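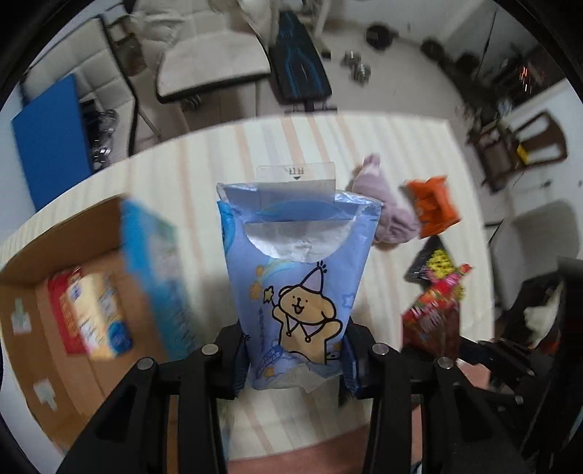
Hunddale, November

I sold the car in March, so it has been eight months. A few people have asked how it's going, mostly in the tone you'd use to ask after someone's back, and I said I'd write it up once the dark evenings came and I had some idea of what winter would be like.

The short version is that I'm keeping on with it. The long version is mainly about the 108.

The 108 leaves from outside the pharmacy at 6:50 in the morning and gets me to within a ten-minute walk of work. By car the trip took 40 minutes on a good day. By bus it takes 90. I knew that before I sold the car, and I thought I had made my peace with it, but the first month was hard. I was getting home after seven, eating standing up, and going to bed annoyed. I looked at car listings on the bus home more than once. There was a gray Hirano with one owner that I went as far as calling about. It had been sold that morning.

What changed in the second month was boring. I started packing my bag the night before. I moved dinner to something that could be reheated. And I started carrying food, because leaving at 6:50 and eating lunch at one is too long for me, and the trip home is worse. I'm not fussy about what it is. A banana, crackers, one of those little snack pouches with the foil seal at the top, a roll with cheese if there's a roll in the house. I eat it after the second roundabout in the evening, when the road gets straight. Before that the bus swings around too much.

The bag itself matters more than I expected. I had a backpack, but a backpack on a full bus is a nuisance to everyone, and you end up with it on your knees anyway. I bought a Lunadell shoulder bag secondhand. The zipper sticks, but it sits flat on my lap and it has kept the rain out so far. In it are a book, the food, a hat, an umbrella I don't use when it's windy, and a phone charger.

Money, since everyone asks. Between the loan, insurance, fuel, tax and parking, I'm saving almost 300 euros a month after bus fare. That's with taking a taxi now and then. I did not count tires or repairs, because I never kept good records of those when I had the car. The first two months of savings went to the dentist. After that I set up a transfer on payday, which is the only way I have ever saved anything.

Groceries were the thing I worried about most and they've been fine. I go to the small Wullel on the main street twice a week in place of one big trip. It's dearer for some things (olive oil, laundry soap) and the vegetables are not great by the end of the day. But I throw out less. When I had a trunk to fill, I filled it. For heavy things, Ita Carroll next door takes me along when she goes to the big store, and I put something toward the gas, which she complains about and accepts.

The things that haven't worked out as well:

Visiting Muireann. She lives on the far side of the hills, and there is one bus there in the morning and one bus back in the afternoon, on weekdays only, which is no use to either of us. We used to see each other every couple of weeks and now it's more like every six. She comes this way when she can. I've thought about renting a car for a weekend, but the nearest rental desk is at the airport, and by the time I've got there I could nearly have walked to her house.

The dentist, again. The only appointments I can reach without taking a half day are the first one in the morning or none at all.

The missed connection. Coming home there's a change at the station if I don't get the direct bus, and the two timetables don't speak to each other. If the first is four minutes late, the second is gone and the wait is an hour. The waiting room closes at six. I've read a lot of my book in the doorway of the bank across the road. I wrote to the bus company about it in June and got a polite letter back saying my comments had been passed on.

People getting on late is another thing I used to be more relaxed about. When you drive, you're the only one who can make you late. On the 108 it might be a tractor, or a school tour, or somebody looking for the exact change in a coat with a lot of pockets. I used to sit there working out the minutes. I still do it sometimes, but I told my manager, Milagros Echeverría, early on that I'd be ten minutes late perhaps once a week and would stay ten minutes later. She said fine and hasn't mentioned it since.

I didn't expect to know so many people. I'd lived in Hunddale for six years and could have named maybe my own street. The morning bus is mostly the same people in the same seats. Peadar Noonan sits at the front on the left and knows which roads are flooded. There's a nursing student who sleeps all the way and wakes up one stop before hers every time. Bláthnaid Mac Giolla, who I only knew as the woman with the red gate, lent me a heater when my boiler went in October, and that came out of two years' worth of weather talk packed into a few weeks at the bus stop.

I read more, too. Twenty-two books since March, though some of them were short. I can't read on the hill section without feeling sick, so I look out the window there. Going home at this time of year there's nothing to see except the inside of the bus reflected in the glass.

What I'd say to someone thinking of doing the same is to try it for a month with the car still parked outside. I didn't, and the first few weeks would have been easier if I'd known I could stop. Do it in a bad month if you can – February, say. Anyone can take a bus in May.

Still to sort out before Christmas: a better light for the walk down from the stop, since there's no sidewalk for the last stretch, and boots. The ones I have are good for another month if it stays dry. It rained this morning. I'll do another one of these in spring, when I'll have the full year's numbers and will know what I did about Muireann.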